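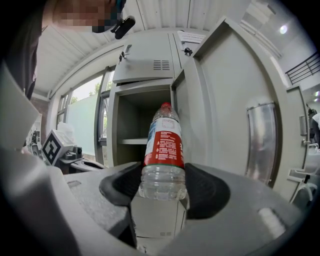
Cómo purgar los radiadores de casa sin montar un charco

Yo estuve cuatro inviernos con el radiador del dormitorio frío por arriba y templado por abajo, convencida de que era cosa de la caldera. Pues no, era aire. Me lo explicó mi vecino, Letay Shiferaw, en el rellano, y desde entonces lo hago yo misma (¡y me encanta!).

Lo que vas a necesitar

Una llave de purga o un destornillador plano, según el modelo. Un recipiente para recoger el agua; a mí me va bien una botella de plástico transparente, porque así veo cómo sale. Y un trapo viejo, que el agua del circuito mancha bastante.

Paso 1. Apaga la calefacción y espera a que se enfríe todo. Yo lo dejo una hora larga.

Paso 2. Empieza por el radiador más cercano a la caldera y sigue el recorrido del agua. En mi piso son 6, con el toallero incluido.

Paso 3. Pon el recipiente bajo el purgador y gira despacito en sentido contrario a las agujas del reloj. Oirás un silbido, luego escupirá un poco y al final saldrá un chorrito continuo. Entonces cierra, sin apretar como una bestia.

Paso 4. Mira la presión de la caldera. En frío, la mía tiene que estar entre 1 y 1,5 bares. Si ha bajado, abre la llave de llenado poco a poco y ciérrala bien después.

Yo lo hago en mayo, al apagar la calefacción, y repito antes de los primeros fríos. Si a los pocos días vuelves a oír gorgoteos, llama al técnico, que puede haber una fuga.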